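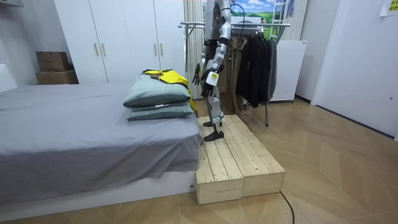
Tremano opens rental of household robot to small laundries and care homes

21st December

Astville firm Tremano has started to offer its two-legged household robot for monthly rental, the company said in a notice to customers. Until now the machine could only be bought, and the buyers were mostly technical colleges.

The rental costs 2,009 a month, with a first payment of 1,000 which is returned when the robot comes back in good order. The shortest contract is three months. The price includes one visit for installation, the software for handling clothes and bed linen, and repairs of the hands, which are the part that wears out first according to the company. Transport outside the Astville area is charged separately.

The clothes and linen software is the main new thing in the offer. It covers picking up a single garment from a bed or a pile of pillows, laying it flat, folding it and putting it on a stack. Shirts, jackets, towels and pillow covers are supported at the start. Fitted sheets are not on the list, and Tremano says it will not promise them before February.

"People ask us for the sheets every time," said Kimutai Mushi, who leads the home tasks group. "We can do it on a good day. A customer does not pay for a good day, so we leave it out for the moment."

Mr Mushi said that his group prefers to work in ordinary furnished bedrooms, with a wardrobe, a clothes rack and a real bed. The height of the bed was a bigger question than they had expected. For each customer the installer measures the bed or table and decides if the robot should stand on the floor or on a low step. The first customers can have a step made by any local carpenter from a drawing which is sent with the contract. It must stand tight against the bed and must not move when it is pushed from the side.

The robot needs its cable during work. A battery version exists but is not part of the rental. Customers are asked to keep the cable away from the place where people walk, and to have a person in the building while the machine is switched on. It does not climb stairs.

One of the first to sign is Biwott, a laundry in Skiraldale which also washes for two small guest houses. The firm has taken one robot for the shortest period and will use it in the afternoon, when the ironing staff have gone home. It has not yet decided if it will continue after that.

Speed may be a difficulty for some businesses. Tremano gives a figure of 38 seconds for a towel which is already lying flat, but it gives no figure for a shirt taken from a pile. A trained person is much faster in both cases, and the company does not deny this. It says that the rental is meant for places where the folding can wait until the evening.

Orders are taken from today through the Tremano office in Astville. The company has a limited number of machines for rental and will serve customers in the order of signing. Existing owners can get the new software for a single payment of 400, if their robot has the newer type of hand. Owners with the older type should contact the service desk before they pay.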